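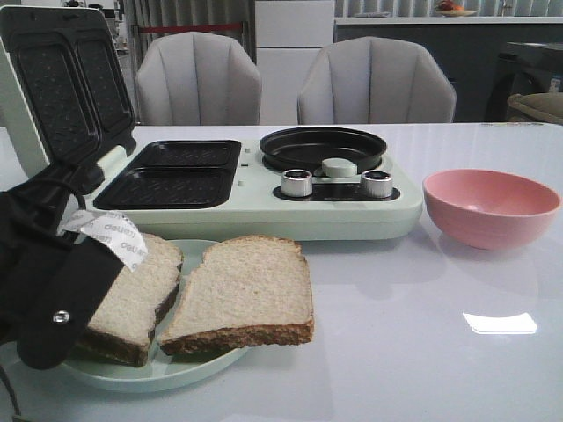
A gripper, two slices of bread on a plate and a breakfast maker.

Pruler applies for airspace to fly lab samples between Irevdale and Were

Nov 29, 2021

Drone operator Pruler has applied for a temporary block of reserved airspace between Irevdale and Were, so that it can carry laboratory samples between health centres and the testing laboratory on the Irevdale industrial estate.

If the application is accepted, the route would be flown for nine weeks next year, with the first flights no earlier than June. The aircraft, called the Ovel, would follow a fixed line along the river valley and would stay outside the built-up part of both towns except on the final approach to each landing site.

The reserved block is needed because the flights would take place beyond the pilot's line of sight. Drones flown in this way cannot yet share open airspace with light aircraft as a matter of routine, and an operator must normally show that other traffic will be kept clear or will be detected in time. Pruler has chosen the first option. Other aircraft would have to stay out of the block while it was switched on, unless cleared to cross by the operator's control room.

The application says the block would be switched on for individual flights and switched off between them. Notice of each period would be issued the day before, and a recorded telephone message would give its current status. Air ambulance, police and search aircraft would be given priority at all times. On receiving a call from any of them, the control room would either land the drone at the nearest agreed point or hold it on the ground.

The Ovel is an electric aircraft with fixed wings and a set of lifting rotors. It takes off and lands vertically, then changes to forward flight once it has reached its cruising height. The payload bay takes a sealed, insulated box with a temperature logger inside, and the box is fitted and removed by hand. Samples are not lowered on a line, and the aircraft does not release anything in flight.

Usman Khokhar, who is in charge of flight operations at Pruler, said the choice of a fixed-wing aircraft was mainly a question of energy use over the length of the route.

"A plain multirotor would make the trip on a calm day, but the reserve left in the battery at the far end is smaller than we would like," he said. "With the wing carrying the load we can arrive, find that the pad is blocked, and come home again. That is the case we plan for, and it sets the limit on the wind we will fly in."

Samples are now taken by van. The van calls at each health centre on a loop, so a sample handed in early in the loop travels the whole of the rest of it before it reaches the laboratory. In the trial the van would continue to run as normal. Samples carried by air would be limited to those that the laboratory has agreed in advance can be moved either way, and any flight that was cancelled would be covered by the next van.

The control room would be at Pruler's existing offices in Irevdale. A remote pilot would be in charge of each flight, with a second member of staff watching the airspace display and the radio. The aircraft sends its position and battery state over the mobile phone network, with a separate radio link as a backup. Coverage in the valley was measured from the ground during the summer, and the operator says there is a weak stretch below the quarry where the two links would be in use together.

If both links were lost, the drone would carry on for a set time in case they returned. It would then go to one of the alternative landing areas stored before take-off. All of these are on farmland, and the application states that written agreement is in place with the landowners. A parachute is fitted for use if the aircraft can no longer be controlled, and it can be released by the pilot or by the aircraft's own monitoring unit.

Landing sites

The landing site at Were would be on the grass behind the health centre, next to the staff car park. It would be fenced and locked. The site at Irevdale is on the flat roof of a storage building owned by the laboratory, reached by an outside stair. A structural survey of the roof has been carried out and is attached to the planning papers.

Planning permission is being sought separately from the airspace change. The pad at Were needs permission for the fence and a lighting column. The operator has asked the local authority to confirm that the roof at Irevdale can be used under the existing permission for the building, and a reply is awaited.

Noise is dealt with in a short appendix. The lifting rotors are the louder part of the system and run only during take-off, landing and the change to and from forward flight. The appendix gives predicted levels at the nearest houses to each pad but not along the route, where the operator expects the aircraft to be hard to hear over the main road. Flights would be made in daylight on working days only. Pruler has offered to place a sound meter at the boundary of the Were site for the whole of the trial and to publish the readings.

Objections

The gliding club on the ridge above Were has asked for changes. Its members use the western end of the valley for cross-country flights when the wind is suitable, and they say the block as drawn would close a commonly used return path at low height. In a written response the club asks for the top of the block to be brought down, and for the western corner to be trimmed so that it follows the river more closely.

Mr Khokhar said the operator was looking at both points. The corner had been drawn square to make it easy to plot, he said, and could be cut back without moving the route. Lowering the top of the block was harder, because a margin is needed between the drone and its ceiling to allow for differences between altimeters.

"We would sooner change the hours than the height," he said. "If the club can tell us which days it expects to be busy, we can move flights to the morning."

A farmer near the river has also asked what would happen during lambing. The trial would begin after the end of the season, and the operator has told him that no test flights would be made before then.

Costs and results

The operator says it is paying for the trial itself, apart from the work on the roof at Irevdale, which is being met by the laboratory. No charge would be made to the health centres. Pruler has not said what it would charge for a permanent service.

Results are to be judged on the time from hand-over to arrival at the laboratory, the share of planned flights completed, and the temperature record for each box. The application gives 50 completed deliveries as the lowest number from which it would be willing to draw any findings. If poor weather kept the total below this figure, the operator could ask for an extension, but that would need a fresh application for the airspace.

No cameras would be used to record during flight. The Ovel has a downward-facing sensor to check that the pad is clear, and the application says its pictures are processed on board and are not stored. A privacy statement is included with the papers.

Copies of the application, with a chart of the proposed block, can be read at the libraries in Irevdale and Were during opening hours. Pilots and flying clubs are asked to reply using the form at the back, giving the type of aircraft flown and the height normally used in the valley. Comments from residents can be made by letter or handed in at either library desk, and should be marked "Were route". Comments on the fence and lighting at Were should be sent to the planning office, as they will not be passed on from the airspace consultation.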